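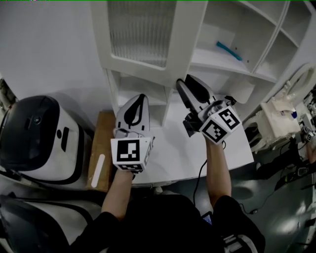

*Hand-held grippers in use over a white tabletop.*

**Lendason changes booking terms for wedding receptions**

10th December – Event planning firm Lendason has revised its terms for receptions at the Feren and Gidey halls. Couples must now confirm final guest numbers 30 days before the ceremony. The deposit is payable in two parts, the first at signing and the second when the menu is fixed.

Setup access starts two hours before guests arrive. Outside florists and caterers must submit a delivery schedule in writing. Catering at both halls stays with Basetti.

"Contracts signed under the old terms are not affected," said Yeison Usuga, bookings manager at Lendason. The new terms apply to events from April – date changes included.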